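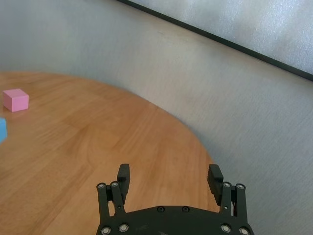

Week 7: Friction and Wear in Everyday Contact

These notes go with the second lecture on contact between solids. Read the section on real contact area before the lab. The worked problem at the end is similar to the ones on the problem sheet.

1. Where we left off

Last week we drew a block resting on a surface and marked three forces: the weight, the normal force, and friction along the surface. We treated friction as a single number, the coefficient, multiplied by the normal force. That is good enough for most homework problems. It doesn't say where the force comes from, and it gives wrong answers for rubber, for very light loads, and for surfaces that have been sitting together for a long time.

2. Static and kinetic friction

Static friction acts when the surfaces are not sliding. It takes whatever value is needed to prevent sliding, up to a maximum. The maximum is the static coefficient times the normal force. A common mistake on the last quiz was to write this maximum down every time, even when the push was small. If you push a heavy crate with a force of 2 newtons and it stays put, the friction force is 2 newtons.

Kinetic friction acts once sliding starts. For most dry pairs it is a little lower than the static maximum. This is why a heavy cabinet jerks when it first moves, and why a door hinge squeaks. The surfaces stick, the force builds, they slip, the force drops, and they stick again. We call this stick-slip motion.

3. Real contact area

Two flat surfaces touch only at the tops of their high spots. These high spots are called asperities. The real contact area is the sum of all the small patches where asperities meet, and for hard materials it is a tiny fraction of the area you would measure with a ruler.

When the load goes up, the high spots flatten and new ones come into contact. For metals the real area grows nearly in proportion to the load. Friction depends on the real area, so friction also grows in proportion to the load. That is the reason the simple rule works, and also the reason the measured area of the block drops out of it. A brick on its side and a brick on its end need close to the same pull.

Rubber does not follow this. It is soft enough to fill in the gaps, and once most of the gaps are filled the real area cannot grow much more. The coefficient for rubber falls as the pressure rises.

4. Types of wear

Adhesive wear: small junctions form between the surfaces and tear away, moving material from one side to the other. Common between similar metals with poor lubrication.

Abrasive wear: a hard surface, or hard grit trapped between two surfaces, cuts grooves in the softer one. Sand in a bicycle chain is the usual case.

Fatigue wear: repeated loading starts cracks below the surface. Flakes come off later, sometimes after a long period with no visible damage. Ball bearings fail this way.

Corrosive wear: a chemical layer forms, gets rubbed off, and forms again.

Most real parts show more than one type. When you write up a worn sample, name the main type first and then say what else you see.

5. Case: the Dostcombe footbridge

The bridge at Dostcombe has sliding bearings at one end so the deck can grow and shrink with the temperature. The bearings were steel plates with a grease layer. Grit got past the seals and mixed with the grease, and the plates wore by abrasion. As the grooves deepened, friction rose, and the force passed to the pier went up on every warm afternoon. Cracks in the pier were what got the bearings inspected. The replacement plates have a low-friction liner and a skirt to keep grit out.

Compare this with the Skorbridge mill wheel in the reading, where the bearing ran wet all year and corrosion did most of the damage.

6. Worked problem

A crate weighs 1075 newtons and rests on a level floor. The static coefficient is 0.40 and the kinetic coefficient is 0.30. A worker pushes sideways with 200 newtons. Does the crate move?

The floor is level and the push is sideways, so the normal force equals the weight, 1075 newtons. The maximum static friction is 0.40 x 1075 = 430 newtons. The push is less than this, so the crate stays still. The friction force is 200 newtons, opposite to the push.

Now suppose the push rises to 450 newtons. This is over the static limit and the crate slides. Kinetic friction is 0.30 x 1075 = 322.5 newtons. The net force is 450 - 322.5 = 127.5 newtons. To get the acceleration, divide by the mass - not by the weight.

7. Before next time

Read the Baran chapter on lubrication, first half only. The Seter tables are on reserve at the library desk. Problem sheets are due Sunday. Bring a calculator to the lab and wear closed shoes.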